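Resources > Property & Evidence > Inspections

Evidence Room Walkthrough, Flornstead PD — checklist with my comments

June
By Nele Gerlach 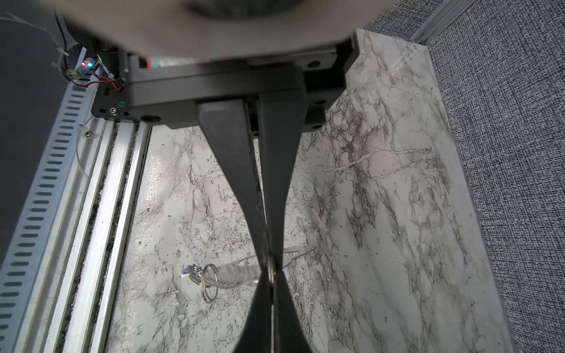

Reading time: 4 min

Semiannual, unannounced. Started 7:40 a.m., out by lunch. Volker Seidel let me in and stayed with me the whole time, as required. Marks are OK, FIX or N/A. Comments typed from my notes, so excuse the shorthand.

ACCESS

Entry door, Room 305, locks on its own — OK
Tried it four times. Latched four times.

Key and card list current — FIX
One detective moved to patrol in the spring, card still opens the door. Volker killed it while I was standing there. List on the wall still has the name, reprint it.

Visitor log filled in — FIX
Time in is always there. Time out is blank on a lot of lines. The HVAC guy apparently never left.

Alarm tested and panel codes separate per user — OK
Dispatch called back in under a minute. Nice.

Cameras cover door, counter and drug cage — FIX
Door and counter good. Cage camera looks at the top of a shelf unit somebody moved. Turn the shelf or move the camera, don't care which.

INTAKE COUNTER AND LOCKERS

Temporary lockers lock, no spare keys lying around — OK

Officers' packages sealed, initialed, dated across the seal — FIX
Pulled ten off the intake shelf. Three had initials on the bag and not across the tape. Same shift. Talk to the sergeant, send back for correction, do NOT fix it for them.

Sharps in tubes — OK
Knives tied down in boxes, syringes in tubes with the biohazard sticker. Good.

Firearms unloaded, tagged as unloaded, zip tie through the action — OK
Checked every one in the rack. One tag was faded, rewritten on the spot, both of us initialed.

Gloves, masks, eyewash — FIX
Gloves yes, all sizes. Eyewash bottle expired. Second inspection in a row I'm writing this.

STORAGE

Aisles clear, nothing on floor — FIX
Two bikes and a car bumper in aisle B. Bikes go to the Bondus annex with the other bulk property, there's room out there. Bumper is a live hit and run so it stays, but get it on a rack.

Heavy stuff low — OK

Sprinkler clearance — FIX
Top row of boxes in aisle D too close to the heads. Take the row down.

Wet or bloody items dried before packaging — OK
Drying cabinet log matches. Filter change date is written on the door, in range.

Biological evidence fridge, temp log — OK
Twice a day, no gaps. Ask for a second sensor on the next budget anyway.

DRUGS, CASH, GUNS

Each kept apart from general storage — OK

Cash safe, two-person rule — OK
Schwerdtfeger safe, needs both of them to open it. Envelope marked $2,000 opened, counted by Volker and me, matched, resealed, both signed. Envelope marked $300 same. Don't need to do more than 2 if the first ones match, that's the policy.

Safe combination changed when staff changes — FIX
Can't find the paper. Volker says it was done, I beleive him, but it's a FIX until I see something written.

Drug cage, weights on random pull — OK
All within tolerance with packaging. Scale sticker current.

Odor / ventilation in cage — FIX
Strong marijuana smell by the back wall. Exhaust fan is running but the vent is half blocked with dust. Work order today please.

PAPERWORK

Shelf to record check — FIX
Picked items off the shelf and looked them up in Voreo. All found, but one was listed in aisle C and sitting in aisle A. Corrected, note added to the history. Never overwrite the old location, add a line.

Record to shelf check — OK
Went the other way, everything where it said.

Items out to lab or court — FIX
Several signed out to court for a trial that ended months ago. Either the clerk has them as exhibits (get the reciept) or somebody has them in a trunk. Call first, then email so there's a trail.

Disposal list reviewed with prosecutor — OK
Signed letter on file. Nothing burned or auctioned without it.

Found property, owner notices mailed — OK

FIRE AND GENERAL

Extinguisher tagged, reachable — OK
Exit sign lit — OK
Emergency light — FIX. Pressed the test button, nothing. Battery.
Spill kit — OK, but move it out from behind the door
Food and drink — FIX. Coffee on the intake counter. Come on.
Explosives / fireworks — N/A, county takes those

FOLLOW UP

Today: card list, coffee, spill kit, work order for the vent.
This month: cage camera, eyewash, emergency light, aisle D, court items.
Before next walkthrough: safe combo paperwork, sergeant training on seals, second fridge sensor if the money's there.

Copies to the chief and to Volker. Send me photos as things get closed — a text saying "done" doesnt count. I'll come back for the camera and the court items in person.

N.G.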